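How to Number and Write a Sound Cue Sheet for a Short Play

By Devendra Pandey
Updated Sep 6, 2024

A cue sheet tells the operator what to play, when to play it and how loud. The method below was used for Sistard, a one-act play with 34 sound cues.

1. Read the script once without marking it. On the second reading, put a pencil line wherever a sound starts, stops or changes level.

2. Make six columns: cue number, script page, trigger, sound, level, fade time. The trigger is a spoken line or a visible action. "After the argument" is too vague. Write the last three words of the line.

3. Number the cues in tens – 10, 20, 30. A cue added in rehearsal can then go in as 15, and the rest of the sheet stays as it is.

4. Give each audio file the same number as its cue. Shanti Upadhyay, who operated Sistard, also put the length in seconds at the end of the file name. A 162-second file became 110_rain_162.

5. Mark live sounds with an L in the first column. These are made by the cast or by a stagehand, and the operator plays nothing.

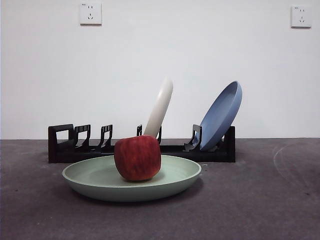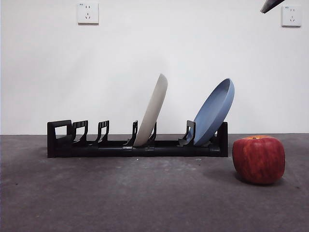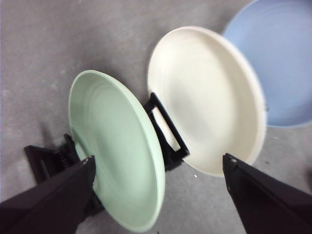 Live sounds need a line of their own whenever a recorded cue follows from them. Write down the object and the exact action. If the object has a twin, add the color: with three plates propped up one behind the other, as in the last picture, "green plate lifted" is a usable trigger and "plate lifted" is not. Leave the level column blank for these lines.

6. Run the sheet cue to cue with the operator, then print it again with the date of the run in the footer.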